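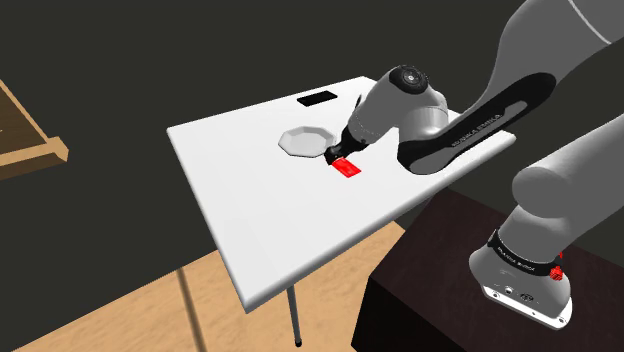

*A white tabletop with an octagonal dish.*

## Care of Light-Colored Tables

Stundgate Residents' Services, revised July 15, 2026

Residents are asked to follow the guidance below for tables supplied with furnished apartments.

**Routine cleaning.** Wipe the surface with a soft cloth, warm water and a few drops of dish soap. Rinse with a second cloth and dry at once. Scouring powder and abrasive pads leave dull patches that cannot be polished out.

**Stains.** Coffee, tea and tomato sauce should be treated the same day. Apply a paste of baking soda and water, leave it for 6 minutes, and lift it off with a damp cloth. Ink may respond to 70 percent rubbing alcohol – test a hidden spot first.

**Heat.** Use a trivet under all pots and baking dishes. Allow cookware to cool for 30 minutes before placing it directly on any surface.

**Loose legs.** Turn the table over on a blanket and tighten each bolt by hand, then a quarter turn with a wrench. Stripped threads should be reported to Harriet Whitlock in the maintenance office.

Replacement felt pads are available at the front desk.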